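Working outside on the patio without wrecking my back or my eyes
Posted in Home Working, 18/07/2023

Hello all, first post here so please be gentle! I work from home doing bookkeeping for a small lettings firm called Cormont, and my spare room turns into an oven by eleven in the morning. Last summer I put up with it. This year I've started carrying everything out to the patio and it is lovely, it really is, with the blackbirds going and a bit of breeze coming over the fence, but I'm having a few troubles I hope somebody can help with.

The first is the screen. Even on full brightness I can hardly tell a three from an eight, and in my line of work that matters. The second is the mouse pointer, which jumps all over the place on our glass table. It behaves perfectly at my desk indoors.

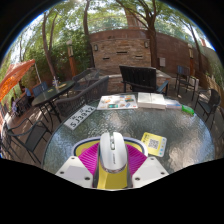 The third is my back. The garden chairs are very pretty but they tip you backwards, so by lunch I'm hunched forward like a heron. I don't want to spend a fortune (I have £100 put by, and I'd be happy to keep most of it). Has anyone got an arrangement that works for a full day? We're in a terrace facing south, if that helps.

Thank you in advance, and sorry for the essay.

Zulema Herrera

Oh, I do sympathise, I did three summers of this before I got it right! Let's start with the pointer, as that's the easy one. An ordinary optical mouse looks at the surface underneath it, and see-through or bumpy glass gives it very little to go on. Put something plain and flat down — a cork placemat, a magazine you've finished with, a proper mat if you have one — and it should settle. I use an old place setting from a Binetti dinner set and it does nicely.

For the screen, shade beats brightness every time. Sit with your back to a wall or hedge so there's no bright sky behind you bouncing off the display, and angle the parasol by where the sun will be in an hour. Dark text on a white background is easier outdoors too, so switch off dark mode if you use it. I bought a folding laptop hood from Kisa for £20 and was very sniffy about it until it arrived, and now I wouldn't be without it.

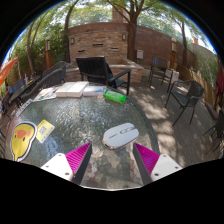
Sunil Ekanayake

I'd agree with nearly all of that, though the hood drove me mad, I felt like a Victorian photographer and it blew into next door's pond. What helped me was simply changing my hours. I do the figures indoors from seven until ten while the house is cool, and save the phone calls and reading for outside. On the chair, take a kitchen one out with you! Garden chairs are made for sitting back with a drink. A firm cushion behind the small of your back, feet flat, and get up every half hour to water something. Please do mind the laptop as well, they don't care for direct sun any more than we do, and bring it in if the fan starts roaring.

ivy_and_tea

just get a fan for the spare room and keep the curtains shut til evening, works for me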